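The Scalp Comes First: How One Training Salon Rebuilt Its Approach to Hair Care

By Lerato Shabalala

For most of its history, the Mabaso training salon taught hair care from the ends upward. Apprentices learned to trim, smooth and seal before they learned anything about skin. Clients who arrived with flaking or tightness were sold a conditioner and sent home. The salon has since reversed that order, and its introductory course now begins with the scalp.

The change was led by Poonam Goel, director of instruction, who joined the school after a long career behind the chair. Her view is that a large share of the complaints brought to a stylist start with habits at home: shampoo left at the hairline, oil applied over old oil, tight styles worn for weeks without a break.

"People describe their hair to us in great detail," Goel says. "They will tell you about the curl pattern and the porosity. Ask when they last washed behind their ears and there is a long pause."

The first module runs for 12 weeks. Apprentices study the structure of the scalp, the growth cycle of the hair and the difference between dryness and dandruff, two conditions that are often confused. Dryness tends to produce small, loose flakes and a feeling of tightness. Dandruff flakes are usually larger and may look oily, and heavy oiling can make them worse. Apprentices are taught to ask questions before reaching for a product, and to refer a client to a doctor when they see broken skin, sudden shedding or patches of loss.

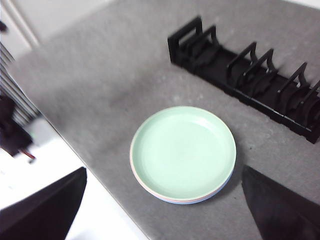 Washing receives more attention than any other subject. The Mabaso method calls for lukewarm water, a full minute of wetting before any shampoo is applied, and two light washes in place of a single heavy one. The pads of the fingers do the work, moving in short strokes from the nape toward the crown. Nails are not used. The rinse should last longer than the wash, a point on which instructors are strict.

Howard Whiteley, who teaches the evening section, times his students with a wall clock. Few of them pass at the first attempt. "They stop when the foam is gone," he says. "The foam goes early. You have to keep on."

The course also takes up the question of oils, a subject on which clients hold firm opinions. Many come from families in which a particular oil has been used for generations, and the school does not ask them to abandon it. Apprentices learn instead to look at how it is applied. A light oil such as jojoba may be left on a dry scalp overnight in small amounts. Heavier oils, castor among them, are generally better kept to the lengths or used as a treatment before washing. Essential oils are never applied undiluted, and any new mixture is tested on the inner arm a day ahead.

Akua Lamptey completed the program last year and now works from a two-chair studio. She wears her own hair natural and had oiled her scalp every evening since childhood. During the course she reduced this to once a week.

"My grandmother was not pleased," Lamptey says. "But the itching stopped, and she noticed that too. She has not changed her own routine and I have not asked her to."

Lamptey keeps a written card for each client, a practice she learned at the school. It lists the date of the last wash, the products in use, the style worn and any medication the client chooses to mention. At the second visit the card is read aloud and corrected. She has found that clients often remember an ingredient they left out the first time – a dry shampoo used between appointments, or a gel worn only at the edges. 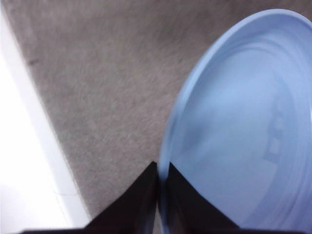
Protective styles form the final part of the module. Braids, twists and cornrows can shield the hair from daily handling, but they also make the scalp harder to reach. The school recommends a diluted shampoo in a bottle with a narrow nozzle, applied along each part, followed by a patient rinse and thorough drying at the roots. A style that hurts on the first night is too tight and should be loosened. Small bumps along the hairline are treated as a reason to take the style down.

Themba Masilela, who teaches braiding, now gives part of every lesson to removal. Apprentices work with a wide-tooth comb and a slip-rich conditioner, starting at the ends and clearing shed hair from each section before it is washed.

The next introductory section opens in August, with places for 20 apprentices. Applicants do not need previous salon experience, though they are asked to keep a record of their own wash routine for a month and bring it to the interview.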